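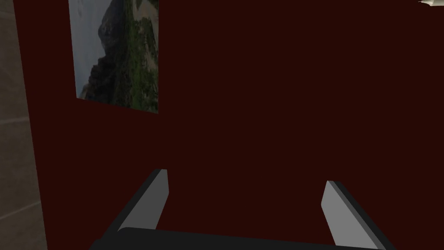
6. Parada por fallo de apertura de la pinza (código 233)

Este apartado se aplica a los brazos Vik con pinza de dos dedos, tanto en la célula real como en el simulador Isgate. El código 233 aparece cuando el controlador ordena abrir o cerrar y la posición leída en los dedos no coincide con la consigna al cabo de 50 ciclos. El brazo se detiene donde esté y mantiene los frenos puestos.

Con el código activo, no dé por buena la imagen de la cámara de muñeca. Los dedos pueden verse abiertos en pantalla y el controlador seguir registrándolos como cerrados. En ese estado, la siguiente orden de cierre puede ejecutarse a plena fuerza.

PRECAUCIÓN: No introduzca las manos entre los dedos mientras el piloto de la base esté en ámbar. La pinza conserva presión de cierre aunque el brazo esté parado.

6.1 Antes de empezar

Necesita la consola Badolel con perfil de mantenimiento y la llave de modo. Si trabaja solo en simulación, omita los pasos 1, 2 y 7.

6.2 Procedimiento

1. Gire la llave a MANUAL. Espere a que la consola muestre «Movimiento inhibido».

2. Pulse la seta de emergencia más próxima y coloque el candado.

3. Abra Diagnóstico > Pinza y anote los dos valores: consigna y lectura. Anótelos antes de borrar nada; el registro se sobrescribe con el rearme.

4. Compare la lectura con la cámara de muñeca. Hay tres casos:
Dedos abiertos y lectura «cerrada»: fallo de codificador. Siga en el paso 5.
Dedos cerrados y consigna «abierta»: fallo de accionamiento. Vaya al apartado 6.3.
Dedos y lectura coinciden: fallo de comunicación. Reinicie el bus y vuelva al paso 3.

5. Seleccione Referenciar > Solo lectura. Esta opción no mueve los dedos. No use Referenciar > Completo en este punto — lleva la pinza a tope de cierre.

6. Compruebe que la lectura queda a menos de 13 unidades de la consigna. Si no es así, repita el paso 5 una sola vez. A la segunda, sustituya el codificador.

7. Retire el candado, desenclave la seta y salga de la zona antes de rearmar.

8. Rearme desde la consola y ordene una apertura y un cierre a velocidad reducida, sin pieza.

Nota: en el simulador, el código 233 puede saltar también al cargar una escena guardada con una versión anterior del modelo de pinza. La geometría se carga con los dedos abiertos y la variable interna conserva el último valor guardado. Basta con ejecutar el paso 5 y volver a guardar la escena.

6.3 Fallo de accionamiento

No fuerce los dedos a mano ni con herramienta. Si hay una pieza sujeta, calce la pieza por debajo antes de liberar presión. Después, afloje la válvula lateral un cuarto de vuelta y espere a que el indicador de la consola baje a cero. Deje la célula bloqueada y avise a Darius Petrauskas (mantenimiento, planta de Flirkholm), extensión 465.

6.4 Registro de la incidencia

Rellene el parte con los valores del paso 3, la versión del controlador y la última orden enviada. Los partes de simulación van a Dorian Maillard. Adjunte la escena sin volver a guardarla, salvo que ya haya aplicado la nota de 6.2 — en ese caso, indíquelo en observaciones.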